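Dimmers, Flicker and Buzz: Getting Along With the Lights You Have

Last updated: July 18, 2020

We use cookies to remember your text size and to count visits. By reading on you agree to this.

Pull up a chair, this one runs long. Ever since I put up my little page on changing bulbs in the kitchen, the letters have mostly been about the same thing: lights that hum, lights that shiver, and lights that won't go dim no matter how gently you turn the knob. I have lived with all of them at one time or another, so let me tell you what I've learned. 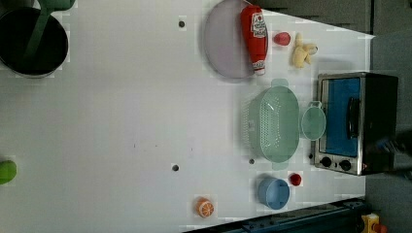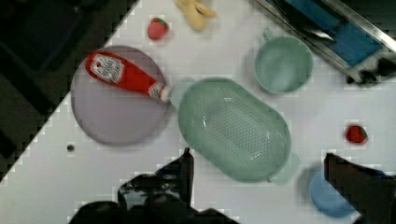
Toy kitchen pieces and a green colander on a white tabletop.

Start with the bulb

Before you blame the wiring, take the bulb out (switch off, and let it cool first!) and read the small print around the base. You're looking for the word "dimmable." If it says "non-dimmable," or says nothing at all, then that bulb shouldn't be on a dimmer. It may seem to work fine at full brightness and only start flickering when you turn it down for supper, and it's likely to have a shorter life for your trouble. Put it in a closet or a hallway with an ordinary switch, where it will be perfectly happy, and buy a dimmable one for the table.

If the bulb says dimmable and still flickers, try it in a plain lamp that has no dimmer. A bulb that flickers in there too is probably on its way out. One that burns steadily in the plain lamp is telling you to look at the dimmer.

The dimmer may be older than you think

Our house in Watport came with dimmers that must have gone in when everybody used the old hot bulbs. Those dimmers were made for a heavy load, and many of them have a minimum they want to see before they behave. The old dining room fixture here held 2 bulbs, and when I swapped both for LEDs the whole thing began to pulse like a lighthouse. I changed the bulbs twice more before I thought to look at the wall!

What cured it was a dimmer marked for LED use. The package or the maker's website will usually have a list of bulbs that have been tried with it, and it's well worth ten minutes of squinting to find yours. Look at the wattage too. LED dimmers generally carry a separate and much lower limit for LED bulbs, and that's the number to go by. Add up the real watts printed on your bulbs and leave the "equivalent" watts out of it.

Setting the low end

Plenty of newer dimmers have a tiny dial or lever hidden beside the slider or under the cover plate. It sets how low the light may go. If your lights flicker or drop out only in the last bit of travel, that's the thing to adjust:

- Read the leaflet first. Some are set from the front, and others need the plate off.
- If the plate has to come off, turn off the breaker and check that the power is really dead before you put a finger near anything.
- With the plate back on and the power restored, bring the slider all the way down and see whether the light holds steady.
- Nudge the setting up a hair and try again until it does.
- Switch off at the bottom and back on again. The lights should come up without a long wait.

You'll give up a little of the very dimmest glow this way. I missed it for one evening.

About that buzz

A faint hum from a dimmer is common, and a dimmer that feels slightly warm can be normal as well. Hot to the touch is another matter, and so is crackling, a scorched smell or a plate that has changed color. Shut it off at the breaker and call an electrician, please, and don't wait for the weekend to be over.

For the everyday hum, find out where it's coming from. Put your ear near the switch, then stand under the fixture. A bulb that sings can often be quieted by trying another make. A rattle from the fixture is quite often a loose glass shade or a thumbscrew, and I've stopped one with nothing more than a quarter turn (light off, steady stepladder, somebody nearby). My neighbor Abdelkrim Berrada put up with a rattling pantry light through an entire December before he found the screw.

Don't mix your bulbs

One fixture, one kind of bulb. When different makes share a dimmer they come down at different speeds, and you end up with one bright, one dim and one sulking. I buy a spare when I buy the set and write the room on the box in pencil. The boxes live on the shelf above the dryer, next to the fuses and the good scissors.

Where a dimmer doesn't belong

A standard light dimmer isn't meant for a ceiling fan, and it should never be used to run an outlet you might plug a vacuum or a mixer into. Fans want a proper fan control. Those long tubes in the garage generally don't dim either unless both the tubes and the fixture were made for it. And if a light can be worked from two switches, at the top and bottom of the stairs, say, you need a dimmer meant for that arrangement. The box will say "three-way," a name that has confused me for most of my adult life.

A small notebook helps

Mine hangs inside the breaker panel door on a string. It has the room, the make of the dimmer, the bulb and the day I put it in. When a light starts acting up I look there before I go to the store, and I come home with the right thing far more often than I used to. Raju from the hardware counter in Stildale laughed at it, and then asked where I'd bought the notebook.

Next time I'll take up motion lights on the porch and why they come on for the cat.

Questions or corrections: write to Pirmin Bachmann, Box 501, Watport | Copyright 2020 | Back to top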